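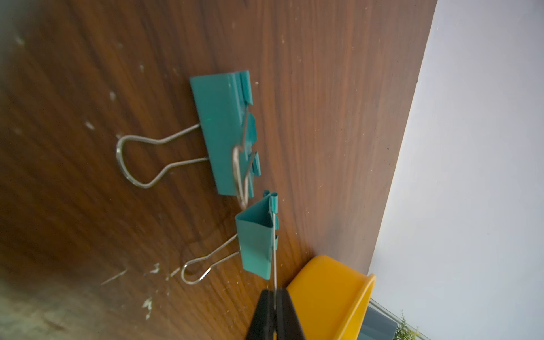

How long should a carmaker keep selling the outgoing model after the new one has been shown?

Three months, in my view, and at a price that admits what is going on. Past that point the buyer is paying for the maker's planning problem, and most buyers have no idea they are doing it.

I have been turning this over since my sister-in-law bought a Nilora hatchback in the last weeks of the old shape. She paid close to full list. The salesman told her the new one was "a long way off." It was on the dealer's own website before her first oil change. Her car is a good car. It starts, it holds the road, the seats are better than mine. But it lost a chunk of its value on a date that everyone in that showroom had on a calendar, and she was the only person in the room who did not have the calendar.

The usual defense is that this is how it has always worked. New models replace old ones, old ones have to be cleared, and anybody who wants to know what is coming can read a car magazine. I have some sympathy with that. I read the magazines. I know that when camouflaged test cars start showing up on public roads, the current model has a year or so left in it. I know that when the option list suddenly shrinks to three trim levels with everything thrown in, the factory is getting ready to change over. But I know these things because I find them interesting. A car is the second largest thing most families buy, and a person should not have to take up a hobby to avoid being caught out by it.

The makers say they can't announce early because sales of the current model would dry up. They are right that sales would drop. People would wait, or they would ask for money off. That is what an informed buyer does, and the fact that it costs the maker something is no argument for keeping the buyer uninformed. A grocery store has to mark down the bread on its last day. It doesn't get to print a vague date on the bag and hope.

Look at how Gratthorpe handled its midsize wagon. The company put out a plain notice when the last order date was set. It gave the final build month, said a replacement would follow, and cut the price on the day of the notice. Dealers complained, and one of the ones near me had 19 of them sitting in the back row at the time. They were gone by December. People who wanted a proven car at a lower price came and got one, and people who wanted the new one went home and waited. I have spoken to two owners who bought in that period and both of them are content, which I can't say for my sister-in-law.

Compare that with the Berken pickup. The new truck was shown at a press event, with lights and a drum band, and the old one went on being sold for the better part of a year with no change to the sticker. There was a "celebration edition" with black wheels and a badge. It cost more than the ordinary truck. I don't think a buyer should be charged extra for the badge that tells him his truck is finished.

The dealers deserve a fair hearing here. A small dealer does not choose what the factory sends. The cars arrive, the interest on them starts running, and the dealer has to move them. Ó Súilleabháin Motors, where I have bought three cars over the years, is a family business with a lot that holds 55 vehicles on a good day. If a third of those turn into last year's shape overnight, with no help from the manufacturer, that is real money out of a small till. I would rather see the factory cover the markdown. The factory set the date. It also wrote the ads, and it decided how much to say and when.

So what would a decent rule look like? I would ask for very little. When a maker has fixed the end of production for a model, the window sticker on every unsold one should say so, in the same size type as the fuel economy figure. One line would do it. "Production of this model ends in" and then the month. The salesman does not have to make a speech. The buyer can ask about it or ignore it.

I would leave facelifts out. A new grille and a different shade of blue on the touchscreen do not hurt anybody's resale value very much, and if every small change needed a notice, people would stop reading them. I mean a new generation: new body, new platform or new engines. There will be arguments about where the line falls. There are arguments about where every line falls, and the emissions people manage to write theirs down.

Somebody will say that the internet has already solved this. There are spy shots, leaked brochures, dealer order guides passed around on forums, and whole channels of people zooming in on a door handle. All true, and I enjoy it as much as anyone. But a leak is a poor kind of consumer information. Half of them are wrong. I remember a rendering of a Nilora coupe that went around for months with total confidence behind it, and the car never existed. A buyer who had held off for that coupe would have held off for nothing. The maker knows the date. The maker is the one who should say it.

There is also the matter of parts and support, which gets less attention than price. A car bought in the last weeks of production is, on paper, as well supported as any other. In practice the software updates tend to slow down once the new one is out, because the engineers have moved over. My own car has a navigation system that was last updated a few months after its replacement went on sale. The map still shows a traffic circle as a four-way stop. I paid the same for that system as the people who bought it at launch and had years of updates out of it. It is a small thing next to the engine or the brakes, but it was on the option list at $481, and I think I got $20 worth of use from it.

None of this means a run-out car is a bad buy. I would go further and say it is often the best one on the lot. The early faults have been found and fixed. The people who build it have built a great many. The first-year cars of any new generation have more trouble, as any independent mechanic will tell you, and the person who picks the old shape on purpose, at the right price, has usually done well. I would do it myself, and I expect I will when my lease is up.

But "on purpose" and "at the right price" are the parts that matter. Both need the buyer to know. If you are shopping this winter, ask the dealer straight out when the current model stops being built, and ask for the answer in an email. If the reply is that they haven't been told, ask when the order books close for a factory order. They will have been told that. If the order books are already closed, you are looking at a run-out car whatever the sign in the window says, and you should be talking about the price on that basis.

Check the build date on the door jamb too. A car that has been on the lot since spring has had tires sitting in one spot and a battery slowly going flat, and that is worth a conversation as well.

My sister-in-law is keeping hers. She likes the color, and the offer she got on a trade was low enough that changing would make no sense. She plans to run it for ten years, by which time the difference between the old shape and the new one will be worth very little to anybody. She would still like to have been told.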